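Writing house rules for a two-arm cell

Filed 26 October 2023

I've spent most of this month rewriting the operating rules for our two-arm station at Flindlow. The old set ran to 3 pages and had grown by people adding a line every time something went wrong. There was a rule about coffee in it twice. Nothing in it said when you are allowed to reach in.

The published robot safety standards cover the machine and the cell. They do not tell the person on the morning shift what to do when a part is half gripped and the screen says "paused". That gap is what house rules are for, so I started with the task and worked outward.

Our task is furniture handling, and much of it comes down to legs, collars and threads. My first rule is about closing on a part. Approach slowly, stop short, check where the finger sits, then close. If there is a thread nearby, the fingers go on the smooth body and stay off the metal.

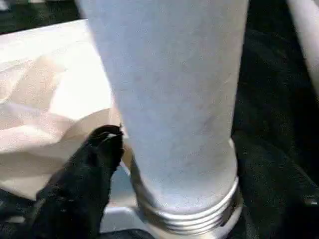

Photo: Flindlow, station camera

I wanted a fixed stop distance in that rule. Dwynwen Parry argued me out of it. A number that suits a thick leg is wrong for a thin rod, and people stop reading a rule once they know it doesn't fit their part. It now says the operator must be able to tell which surface the finger will touch first. If you can't tell, back out and come in again.

The second rule is for both arms working on one object. Each arm passes its own checks fine. The trouble is the space they share, and the load they can put into the part when one is pulling and the other hasn't let go. We now write down which arm leads before the run starts. The other arm follows or holds, and swapping roles means a full stop first. A stool turned upside down is a good test of this, as the legs stand up right where the wrists want to go.

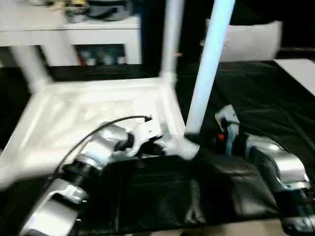
Shop Practice

Cables got their own paragraph. Check the slack with the arm at full reach as well as at home. I found 313 entries in our stop log from June on, and more of them than I liked had "cable" in the note. I also took out the word "careful" everywhere it appeared. You can't check whether someone was careful.

As for reaching in, the new wording is short. Paused is not stopped. Hands stay out until both arms are stopped and the person reaching in has the pendant. If 2 people are at the station, they agree out loud who has it.

The last part deals with soft work surfaces. Cloth or padding protects the part, but it creases and lets things slide, so smooth it between runs and look at it again after any hard contact.
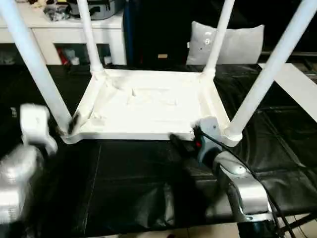

Oriana Salinas wrote in after reading the draft: "I'd put the reaching-in rule first. New people read the top of the page and then go start the machine. Also, say what happens when the person with the pendant walks away. At Drumeck we had them set it in the holder and call the station closed, and it cleared up a lot of arguments."

I've moved the rule to the top and taken the holder idea as well. The new version goes up at the station next week.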